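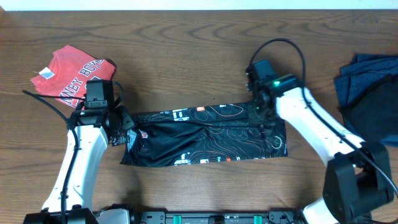
Black garment laid out across the table, left end held.

Notebook > Textiles > Dye and wash > August

Index | Entries | Recipes | Suppliers | Search

August, wash-fastness of the black overdye

Second go at the Torkeck black. Their sheet claims the color holds through repeated home washing with "minimal loss," and gives no number for minimal. I've stopped believing sheets that don't give numbers. The last one promised an even navy and we got a cotton that looked like a bruise.

Setup, for whoever repeats this. Plain cotton jersey, scoured the night before, cut into swatches from one length so we can't blame the knit. Half went through the Torkeck bath, half through our old Laxdal recipe, which I know is mediocre but at least I know how mediocre. 220 g of dry cloth per bath. Salt in stages, soda last. Held at 50 C, stirred by hand with the long paddle.

Rinse was where it got annoying. The Torkeck sheet says rinse cold "until clear." The water was still gray after 7 rinses and I stopped there. If a dye needs more rinsing than that, I'd like to know how much of it ever went onto the fiber. The Laxdal swatches ran nearly clear after 4. Yavuz thinks I'm being unfair, that a deep black always throws off more loose dye and the fair test is what's left once the loose stuff is gone. He may be right. He also liked the navy.

Soaped both lots hot, rinsed again, dried flat on the rack away from the window. First look once dry: Torkeck is darker, no argument. Under the north light it leans a little green. Laxdal leans brown, as ever. Neither is what I'd call black when you put it beside the shop-bought undershirt, but I don't know what that was dyed with or how, so the comparison is worth very little. Someone will make it anyway.

Wash test started after lunch. Each swatch stitched to a white cotton strip to catch bleed, same jar size, same detergent, same water. I used the Wisel powder, no brightener on the label. Labels have been wrong before. I put one undyed swatch through with the rest as a check and would ask that nobody "tidies" it away this time.

After the first wash:

Torkeck: white strip picked up a gray cast, visible at arm's length. Swatch itself looks unchanged to me.
Laxdal: strip slightly dirty, which you'd miss unless you were looking. Swatch perhaps a touch lighter along the cut edges.
Undyed check: clean.

So the dark one bleeds more and fades less, at least so far. One wash proves nothing. I can already hear this being passed along as "Torkeck passed," and it hasn't passed anything, it's been wet once.

Things I don't trust yet:
- Our thermometer. It disagreed with the kettle probe by enough to matter. Check both in ice water before the next bath.
- The tap. Plaverby water is hard and I used it for the rinses. Deionized for the next batch, rinses included, even though it's a pain to carry.
- My own eyes on the gray. I knew which strip was which. Yavuz to grade the next set from numbered envelopes, with me out of the room.

Y.K. added in pencil: green cast could be the lamp, try outside. Fine, tried it by the back door at 4:30. Still green. Less green, I'll give him that.

The supplier's answer to my question about fixative was to sell me a fixative. I've asked for the test report behind the "minimal loss" line and will paste it in here if it shows up. Until then the jar stays on the trial shelf and does not go into the recipe book.

Next: repeat both baths with deionized water, more swatches per lot, then wash until one of them visibly gives up. Order more white strip cotton, we're down to the end of the roll. Paddle needs sanding, there's a splinter near the grip.

Contact the dye room | Copyright Plaverby Textile Workshop | Back to top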